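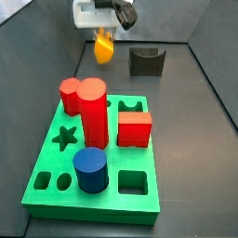 Week 4: Reading an injury report

Okay, picking up where we ran out of time on Tuesday. I promised you my notes on practice reports, so these are the notes, cleaned up a little (only a little). Bring them to lab, we'll mark up a real-looking one together.

Quick refresher on the words. "Full" means the player did everything the team did that day. "Limited" means he did less than all of it, and that's a huge range! He might have skipped one drill at the end, or he might have stretched, jogged and gone in for lunch. "Did not participate" is what it sounds like, but check the reason next to it, because a rest day for a veteran gets listed in the same column as a torn hamstring.

Then the game labels. "Questionable" and "doubtful" get mixed up in student copy every single term. Doubtful is the worse one. Please write that on your hand if you need to.

What I want you to look for is direction. A guy who goes out, limited, full over three days is on his way back. A guy who goes full, limited, out got hurt or got worse during the week, and that's your lead even if he's a backup. I'd take a backup guard going the wrong way over a star who's been limited with the same ankle since October.

Our practice set is the Erdale season file. You've got 114 players in it and 241 separate report entries, so don't try to read it top to bottom (I did once, I don't recommend it). Sort by player first, then by day. The Sturnen sheets use "partial" where Erdale uses "limited." Treat them as the same thing for the exercise, but if you quote the sheet, quote the word that's on it.

About body parts. "Knee" tells you almost nothing. It could be a bruise or it could be a season. Do not upgrade it on your own! Last year somebody turned "knee" into "ligament damage" in a Gernex preview, and the only evidence was that the player had a brace on. Braces are everywhere. Write "knee" and go ask the coach.

Asking the coach: you'll get "day to day" a lot. Fine, use it once, then follow up with something he can answer. Did he run today? Who took his snaps? Is he traveling? I like that last one best, it's a yes or a no and it gets you closer to Sunday than any amount of "we'll see how he feels."

For lab:

Pick 2 players from the Erdale file whose status changed during a week. Write one paragraph on each, four sentences max, with the injury in parentheses after the name the first time you use it. Then write a headline for the stronger one.

If you're in the Dervishi section you're using the other file, the one with goalkeepers in it, but the assignment is the same. Printed copies please, double spaced, I still grade with a pen.

Next week we do depth charts, so read the chapter on roster moves before then.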